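Honenard Home Navigation Project
Progress report to the Wilstead Fund
Period ending September

Summary

The main event of this period was the open day at our Pinheiro Street lab. We also finished the second round of navigation runs in simulation and began moving the planner onto the Sarix base. Work is on schedule except for the door-handling task, covered below.

Open day

The open day ran from 10 a.m. to 4 p.m. and drew 80 visitors. Most were from home care agencies and local schools, with a smaller number from the housing office. Alfredo Enriquez ran the demonstrations and took questions after each one.

We set up two stations. At the first, visitors gave the simulated robot a short typed instruction and watched it look for the right room and the right object. At the second, the Sarix base drove a fixed route between two offices at walking speed. The base stopped once in the afternoon with a low battery warning and was back in service in less than half an hour.
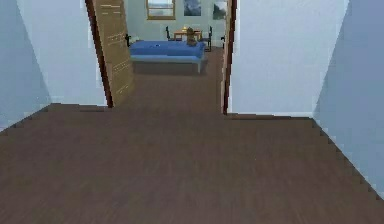 The instruction station was the busier of the two, and it gave us more useful material. Visitors were asked to word requests the way they would at home, and we logged every one. Many named a thing by what was near it or on it. A request for "the bed with the teddy bear" is clear enough to a person standing in the hallway and looking through the open door, but our parser treated the bear as the target and left the bed out of the goal. Requests that used only a room name, such as "go to the bedroom," were handled correctly more often. We have added the logged wording to the test set and will report scores on it next period.

Agency staff asked mainly about thresholds, rugs and closed doors. Several said their clients keep inside doors shut in winter. The planner still assumes that inside doors are open, and we told them so.

Simulation runs

We completed 400 runs this period. The planner failed to reach its goal in 23 of them. Of those failures, 7 were collisions with a door edge and the rest were timeouts. Enriquez has traced the collisions to the turning radius set for the old base. The new value is in place and the same runs will be repeated.

Delays

Door handling is almost two weeks behind. The replacement wrist part arrived late and had to be refitted. We do not expect this to change the end date, and no additional funds are requested.

Next period

Repeat the failed runs with the corrected turning radius.
Score the parser on the open day requests.
Move the Sarix base from the fixed route to planned routes.
Hold a smaller return visit for the home care agencies, with one closed door on the route if the wrist is ready.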